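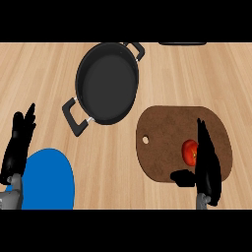 November, after ten in the evening

Today I finished the letter to Valentina Espinoza. It took me 22 days, which is too long for one letter, but I wanted the part about Sulness to be right. I told her how the ferry stopped running and how my uncle walked to Rurkby along the shore road with his accordion on his back. She will ask which year it was. I don't know, and my mother gives a different answer each time.

In the afternoon I was learning verbs again. I have a notebook with 48 of them that I still mix up — "lay" and "lie" are the worst.

The rent goes up by 30 from next month. I must write to the office in Painemal before they close, and also buy stamps. Supper was soup, too salty. It rains still.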